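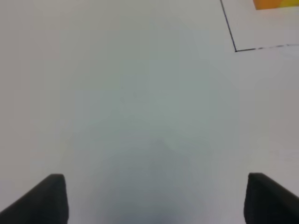 Pistside Demo Kit
by Vundurach

Print this page | E-mail this page

If you've ever tried to teach an arm a tabletop job by showing it, you know the arm is the easy bit. It's the examples that eat your month! I wanted a kit I could set up on any plain table, record with all morning, and still have files that open properly after lunch. Pistside is what we ended up with, and I use it pretty much every day.

You get the wrist camera with its bracket, a second camera on a fixed stand, the hand controller, one long cable (I asked for longer, and I got longer) and the recording software. Both cameras start on the same button press. The arm isn't included, so bring your own.

My favorite starter job is the copy row. Draw a box on the table with a marker, put a short row of colored cubes in it, then guide the arm through building the same row out in the open. Save it, scatter the loose cubes, go again. Change the color order whenever you get bored, which for me is often.

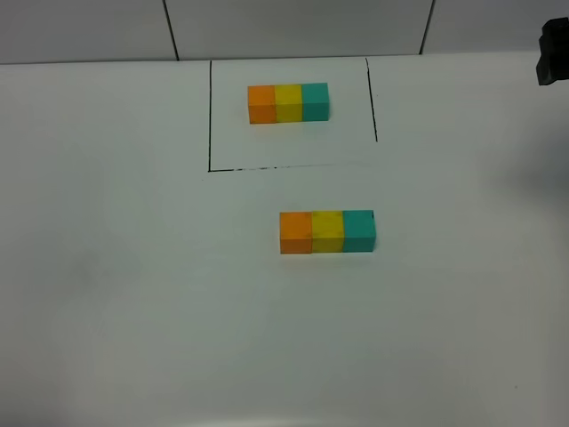 Karlijn Dekker
Product lead, Pistside

Orange, yellow, teal, and the same again in front. I like this one for a first session because you can tell at a glance whether the copy matches, and so can whoever labels the episodes later. Our sample set has 243 episodes of it and comes with the kit, so you can check your training setup before recording anything of your own.

A few things I've picked up along the way. Keep the bad takes! There's a "fumble" tag on the controller, left thumb, and those runs are worth having. Start the arm from a slightly different spot each time. And please look at the wrist view before a long session, not after, as the focus ring on that camera is stiff and it's easy to think you've set it when you haven't. (Ask me about March.)

Episodes save as plain folders, one per take, with both videos and the joint readings. A full battery on the controller gets me through about 66 takes. The spare is sold separately, and yes, I argued about that too.

Comments (4)

Jozef Dewulf
Does the fixed stand clamp, or does it just sit there? Our bench at Iradstead is tiled right behind and there's no lip to grab.

Karlijn Dekker
Sits on a weighted foot, Jozef. The clamp is an extra, but you won't need it on a flat bench.

Paraschiva Vlad
The thumb tag is great but I keep hitting it by accident when I close the gripper. Can it be moved to the other side?

Ward Jansen
@Paraschiva settings, then buttons, then swap hands. Took me 2 weeks to find it.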